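Movis Futebol Clube

O Movis Futebol Clube é um clube de futebol amador sediado em Vimgate. Disputa a liga regional, segunda divisão. Cores: verde e branco. Alcunha: "os Moleiros".

História

Fundado por operários da fábrica Kaufmann, que cedeu o primeiro campo. Primeiro presidente: Helmut Heitmann. Primeiros anos só com jogos particulares, depois filiação na liga. Na época de estreia, 24 jogos e 5 vitórias, último lugar. Subida à primeira divisão já com Keith Nepia no banco, descida logo a seguir. Nunca mais voltou a subir.

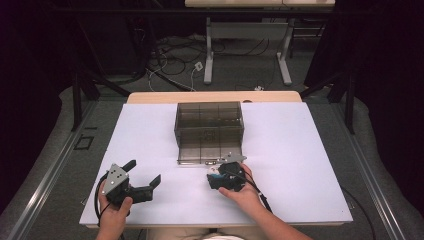

Caixa de plástico fumado com divisórias, sobre uma superfície branca.

Estádio

Joga no Campo da Rasico, lotação de 4000 lugares, quase todos em pé. Bancada coberta só do lado poente. O relvado foi substituido depois das cheias de abril, obra paga em parte pelos sócios. Iluminação artificial fraca, por isso os jogos em casa começam às três da tarde.

Jogadores notáveis

Jarrah Mahuika, avançado, melhor marcador da história do clube. Fez 8 golos numa só eliminatória da taça regional, recorde que ainda se mantém. Keegan Hapeta, guarda-redes e capitão, mais tarde treinador dos juniores. Saiu em conflito com a direção, regressou duas épocas depois.

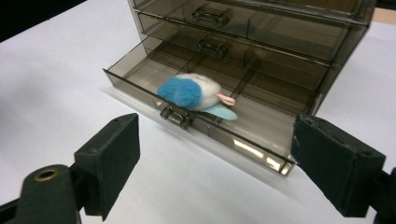

O regresso de Hapeta coincidiu com a reabertura da formação, que estava parada por falta de verbas. Escalões de iniciados, juvenis e juniores. Equipa feminina criada mais tarde por Beverley Whitcombe, que foi tambem a primeira treinadora. Treina no mesmo campo, ao fim da tarde.

Rivalidades

Rival principal: Atlético de Vimgate. O dérbi joga-se sempre na primeira volta em casa do Atlético, costume antigo, origem incerta.

Palmarés

Taça regional: 1
Segunda divisão regional: 1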